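Forum Nestia > Robotique et petits automatismes > Pannes, sécurité, retours d'expérience

Sujet : La pince se referme toute seule au réarmement (bras Skovness, ceintures en rouleau)

Bonjour à tous, je lis le forum depuis un moment et cette fois j'ai besoin de vous. On fait manipuler des ceintures à un petit bras Skovness avec une pince Flaretti : attraper, rouler, poser. Ça marchait gentiment, et puis un matin de juin la pince s'est refermée pendant que j'avais deux doigts dans le rouleau, avec l'arrêt d'urgence qui venait juste d'être relâché. Rien de cassé, un ongle bien noir. J'aimerais comprendre avant de remettre la main là-dedans ! 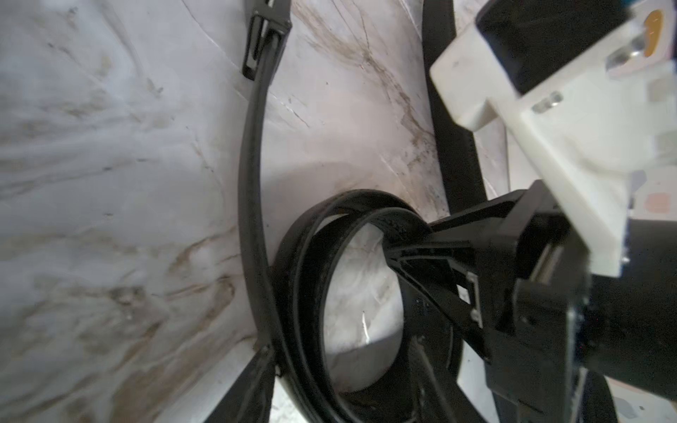 Humaira Talpur

Je donne le contexte, désolée si c'est long. L'atelier Khokhar nous prépare des lots de ceintures et le bras apprend à les saisir par la tranche du rouleau. Sur la dernière série de 600 essais on était à 83 % de prises correctes, et depuis qu'on a changé la façon de fermer (fermeture en effort et non plus en position) on est tombés à 76 %. C'est agaçant mais c'est pas le fond du problème.

Le fond, c'est la séquence. Le rouleau se détend dans les doigts, je vois qu'il va partir de travers, j'appuie sur l'arrêt d'urgence. Le bras se fige, la pince aussi. Je glisse les doigts pour dégager la ceinture, et mon frère Usman tourne le bouton pour le déverrouiller, en pensant que j'avais fini. Et là, clac, la pince se resserre. Le bras, lui, n'a pas bougé d'un poil. Aucun ordre envoyé depuis l'interface, j'ai vérifié le journal trois fois.

Est-ce que quelqu'un a déjà vu ça sur cette pince ? Et est-ce que c'est « normal » ?

grandcoude
Bonjour Humaira, content que ça se limite à un ongle.

Premier réflexe : qui alimente la pince ? Si elle est sur la même ligne que le bras et que l'arrêt d'urgence coupe tout, au retour du courant le contrôleur de la pince redémarre de zéro. Beaucoup de ces petits contrôleurs refont une prise d'origine au démarrage, et la prise d'origine se fait en butée fermée. Donc elle se referme sans que personne ne lui ait rien demandé. Le journal de l'interface ne montrera rien puisque l'ordre ne vient pas de là.

Tu peux tester facilement : pince vide, personne à portée, tu coupes, tu rétablis, tu regardes.

pasdevis
Je ne suis pas convaincu par la prise d'origine. Une prise d'origine c'est lent, ça se voit venir. Elle écrit « clac ». Pour moi c'est la consigne d'effort qui est restée en mémoire : l'arrêt coupe la puissance moteur, le contrôleur reste vivant, la consigne aussi, et quand la puissance revient il rattrape d'un coup. C'est exactement le genre de truc qu'on n'a pas en mode position, parce que la position n'a presque pas changé entre-temps.

Humaira, tu as bien dit que vous aviez changé le mode de fermeture, non ? Avant ce changement, ça le faisait ?

Humaira Talpur
Merci à vous deux ! Alors, avant le changement je n'en sais rien du tout, on ne mettait jamais les mains dedans après un arrêt, on attendait que la ceinture tombe (oui, je sais, très scientifique).

La pince est alimentée par le bras. Le voyant du contrôleur, je ne l'ai pas regardé. J'étais occupée à crier.

maelle_servo
Pardon mais je trouve qu'on passe à côté du plus grave. Peu importe que ce soit l'origine ou la consigne : quelqu'un a déverrouillé l'arrêt d'urgence pendant que quelqu'un d'autre avait la main dans la pince. Et le déverrouillage seul a suffi à provoquer un mouvement. Un arrêt d'urgence qu'on relâche ne doit RIEN remettre en marche. Il faut une deuxième action, volontaire, un bouton de réarmement à part. Si votre montage ne l'a pas, il est mal câblé, point.

Et la personne qui a les mains dans la zone garde le bouton. Chez nous c'est la règle depuis un incident du même genre avec une petite presse.

Usman Talpur
C'est moi le coupable du bouton, donc je passe me dénoncer. Elle avait dit « c'est bon », j'ai compris « vas-y », elle voulait dire « c'est bon je le tiens ». On s'est expliqués depuis, un peu fort.

Sur le câblage, maelle_servo a raison, il n'y a pas de réarmement séparé. Le relais recolle dès qu'on tourne le bouton. C'était monté comme ça au départ pour aller vite et c'est resté.

Je ne suis pas d'accord par contre pour dire que le reste importe peu. Même avec un réarmement propre, le jour où on appuie dessus la pince va se refermer sur ce qu'il y a dedans. Je veux savoir pourquoi.

grandcoude
+1 avec Usman, les deux sujets comptent. Faites le test à vide, et refaites-le avec un rouleau entre les doigts. Et quelqu'un qui regarde le voyant cette fois !

pasdevis
Et notez le délai entre le retour du courant et le mouvement. S'il est immédiat, c'est ma consigne. S'il y a le temps d'un démarrage, c'est l'origine de grandcoude. Je parie un café.

Humaira Talpur
On a passé l'après-midi dessus. Bouton à l'autre bout de la table, les mains dans les poches, pour de vrai.

À vide, en mode position : rien. Elle reste où elle est.
À vide, en mode effort : elle se ferme complètement, immédiatement.
Avec un rouleau, en mode effort : elle serre tout de suite, et fort. Le voyant du contrôleur ne s'éteint à aucun moment.

On a aussi essayé d'attendre 30 secondes entre la coupure et le rétablissement, au cas où il y aurait un délai d'oubli quelque part. Pareil. La consigne ne s'efface pas.

Je dois donc un café à personne et grandcoude en doit un à pasdevis.
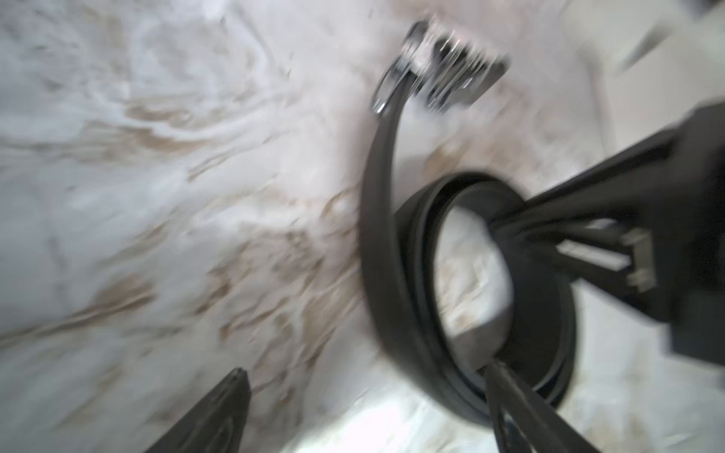

Re: La consigne d'effort n'est pas effacée à l'arrêt

pasdevis
Je le prendrai serré, comme la pince.

Bon, côté logiciel la correction est simple en théorie. À la réception du signal d'arrêt, vous envoyez une consigne d'effort nulle ET vous repassez en mode position avec la position mesurée comme cible. Comme ça, quand la puissance revient, il n'y a rien à rattraper. Regardez si votre pilote a un rappel sur changement d'état, sinon il faudra lire l'entrée en boucle.

maelle_servo
Je vais faire ma pénible : non. Une correction logicielle ne remplace pas le câblage. Si le PC est planté au moment de l'arrêt (et c'est souvent justement pour ça qu'on arrête), personne n'envoie la consigne nulle. Relais de sécurité avec réarmement manuel d'abord, le logiciel en plus si vous voulez.

pasdevis
Je n'ai jamais écrit « à la place de ».

maelle_servo
Tu as écrit « la correction est simple ». Quelqu'un qui tombe sur ce fil par une recherche va s'arrêter là.

pasdevis
Bon, d'accord, je te l'accorde. Câblage d'abord.

grandcoude
Question un peu à côté : effort nul à l'arrêt, ça veut dire que la pince peut lâcher ce qu'elle tient au retour de puissance, non ? Pour une ceinture on s'en moque, pour une pièce lourde tenue au-dessus d'un pied beaucoup moins. D'où l'intérêt de la cible sur la position mesurée, et pas seulement l'effort à zéro. Je le précise pour ceux qui manipulent autre chose que du souple.

Humaira Talpur
Bien vu, et ça me fait penser à l'autre souci, les prises ratées. En mode effort les doigts écrasent le rouleau, les tours glissent les uns sur les autres et tout part en spirale. Du coup j'ai repris des saisies plus simples, sur un seul brin bien dégagé, pour voir si la consigne d'effort elle-même était trop haute.

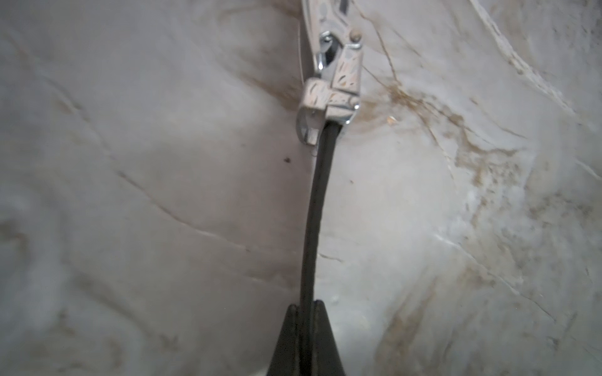
Sur ce genre de prise j'ai pu descendre l'effort par paliers, et l'interface m'affichait toujours la même valeur mesurée. Toujours ! J'ai fini par comprendre que le réglage n'était lu qu'au démarrage du contrôleur. Donc pendant toute la série on a serré avec la valeur d'usine, quoi qu'on tape dans le champ. Ça expliquerait une bonne partie de la baisse, et sans doute aussi l'état de mon ongle.

Je n'ai pas encore refait de série avec la bonne valeur, je préfère que le relais soit en place avant.

Usman Talpur
Le relais est commandé. En attendant, l'alimentation de la pince passe par un interrupteur à part, posé du côté de celui ou celle qui a les mains dans la zone. C'est moche, mais on le coupe à chaque intervention, et le contrôleur repart sans consigne derrière. Vérifié à vide avant que quiconque approche un doigt.

On a aussi banni « c'est bon » du vocabulaire. On dit « mains dehors » et l'autre répète.

maelle_servo
Ah, là je respire mieux. Le coup de répéter la phrase, gardez-le même après le relais.

Petite chose : au redémarrage complet, vérifiez quand même la théorie de grandcoude. Si vous coupez maintenant toute l'alim de la pince, vous avez peut-être une prise d'origine que vous n'aviez pas avant.

Usman Talpur
Vérifié aussi : elle en fait bien une. En ouverture, et lentement. Donc grandcoude avait à moitié raison, mais pas pour notre panne.

grandcoude
Une moitié de café alors.

En ouverture, c'est plutôt une bonne nouvelle, mais attention à ce qui se trouve à l'extérieur des doigts. Un pouce coincé entre le doigt et le corps de la pince, ça fait mal aussi.

Humaira Talpur
Noté, je l'ajoute sur la feuille collée près du bras. Je reviens poster les chiffres quand le relais sera monté et la série refaite. Si quelqu'un a une pince Flaretti alimentée séparément, je veux bien savoir si la consigne d'effort survit aussi à l'arrêt chez vous. Testez à vide, s'il vous plaît !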